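In defence of the messy table

I have spent a good part of August arguing, mostly with people I like very much, over whether a robot ought to practise on a tidy table. The usual method, and the one we began with on Marinho, is to clear everything away, put down the cup and the bowl and the spoon, and let the two arms have a nice quiet go at moving a bit of powder from one to the other. You get lovely numbers that way. We got 78 per cent in our first round, and I was so pleased that I rang home.

Then we left the clutter in, and I'm afraid the figure dropped a good deal, and I have been a convert to clutter ever since.

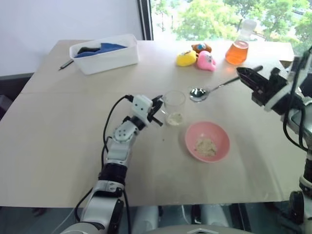

My feeling is that a score earned on a bare table tells you very little that you would want to know. Kitchens have things in them, and so do school labs and sheds and my own desk, which I shan't describe. If an arm can only find a spoon when there is nothing else to look at, I'd say it has learnt the table more than the spoon. The Tamum group take the opposite view, and they put it well: change one thing at a time, they say, or you'll never know which thing hurt you. I do see that! But they have been changing one thing at a time for two years, and at some point somebody has to put the toys back.

The other half of my argument is to do with the wrist cameras, which I think are badly undervalued. The head view is grand for knowing where everything is, but when the fingers close on something small it is the close view I want to look at first.

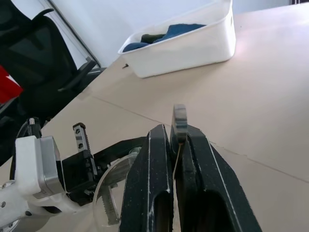

We ran 18 sessions with the wrist views switched off, just to be fair to the doubters, and the small pieces suffered far more than the big ones. Welow, who lent us the room, thought we had broken something. Ever, our older policy, minded less, and I still can't say why, though I have five theories and will happily bore you with any of them over a cup of tea.

So by all means publish the tidy number, but do please print the untidy one next to it, in the same size of type.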